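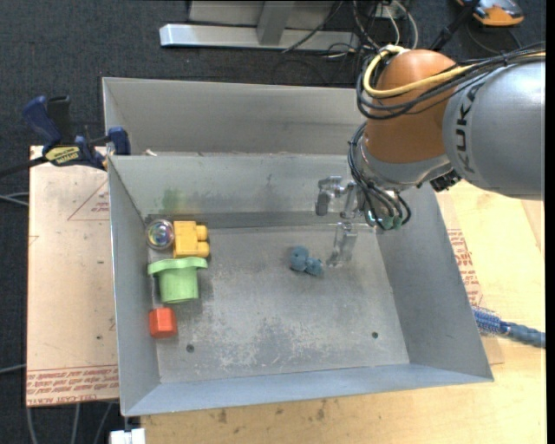 Would it not be quicker to use your hand? The question reached us eleven minutes after the doors opened at Listham, from a visitor still holding her coat, and variants of it came back all afternoon. It is a fair question. We had spent most of September preparing to show that the Netau grasp planner could clear a bin of mixed toys in front of strangers, and we had prepared no answer to the suggestion that a bin of mixed toys is easily cleared by anyone with a free arm.

5.1 Setting and procedure

The demonstration used the same cell as the laboratory trials in Section 4. A KUKA arm with a two-finger gripper worked over a gray metal bin, with a second bin behind it (Figure 1). Planner settings were frozen the evening before, a rule we kept in spite of considerable temptation around three in the afternoon. Visitors stood behind a taped line and were free to talk to the operator, to each other, and to the robot.

Figure 1. The Netau cell during open-day work. Four toys lie along the left wall; a fifth, small and blue-gray, lies beside the open gripper.

Two conditions were run. In the default condition the planner chose its own target, ranked by expected grasp quality. In the request condition a visitor named an object and the operator, Piret Mockus, entered it as the target. Requests had not been in the original protocol. They were added before lunch, when it became clear that people were going to make them anyway and that the polite course was to write them down.

Each attempt was logged as a success if the object left the floor of the bin and was released in the other one. Objects dropped on the way were failures, including one that bounced off a rim and landed where it was supposed to go. The audience disputed this ruling with some energy, and we let it stand.

5.2 Attempts and attendance

We counted 122 visitors at the taped line. The arm made 546 attempts, of which 94 were requests. Success in the default condition was close to the laboratory figure reported in Section 4. Success in the request condition was visibly lower, and the explanation is unexciting. The planner, left alone, takes the easy object in the open part of the floor and leaves the one against the wall for later. A visitor does the opposite. People asked for the ball tucked into a corner, the block touching another block, and whatever the gripper had failed to pick up a moment ago.

Clear and shiny objects were the favorites. They are also poorly served by our depth sensing, a limitation we had described in Section 3 in a calm tone that was harder to keep up in person. The walls gave their own trouble. With an object lying flush against the metal, one finger has nowhere to go, and the planner's usual remedy is to nudge the object inward and try again. To us the nudge is a deliberate preparatory motion. To the people at the line it was a miss, and they groaned. After several groans Mockus began announcing nudges in advance, which improved relations and had no effect on the arm.

5.3 Operator interventions

The operator stepped in 19 times. Most of these were protective stops on contact with a bin wall, cleared from the pendant in a few seconds. Two were perception restarts. One was a request for the stapler, declined.

We had assumed that stops would cost us the crowd. Our notes suggest otherwise: people tended to stay through a stop and leave during a run of clean picks. Lertchai Phetsri, reading the notes afterward, remarked that a machine doing its job is about as gripping as a dishwasher, and proposed that we report uptime and attention in the same table so that reviewers could watch them disagree. We have not done so. Attention was recorded by hand, by one person, who was also in charge of the tape.

5.4 What the visit changed

Three parts of the system were altered on the strength of the open day. First, the planner now scores a nudge and the grasp that follows it as one action, so the log no longer treats the first half of a plan as an event in its own right. Second, the corner penalty has been reduced. It had been tuned on the Kaewmanee layouts, where objects are scattered from above and seldom end up in a row along one side. Our own layouts had quietly inherited this optimism. Third, requests are now a standing condition in the Trodow protocol, with targets drawn from a list that leans toward the awkward. We would like to say that the list was derived from a model of object difficulty. It was copied from the clipboard.

We make no statistical claims for the request condition. Visitors heard each other's requests, borrowed the good ones, and occasionally formed factions. A child who asked for the same block on every attempt until it was moved accounts for more of the variance than we care to estimate, and we have kept those attempts in the data.

As for the opening question, the operator's reply settled over the day into a short form: yes, it would be quicker, and would the visitor care to do it until five o'clock. One accepted. He was shown to the coffee instead, as the safety assessment covered the robot only, and the arm went back to the blocks — default condition, frozen settings, no audience to speak of.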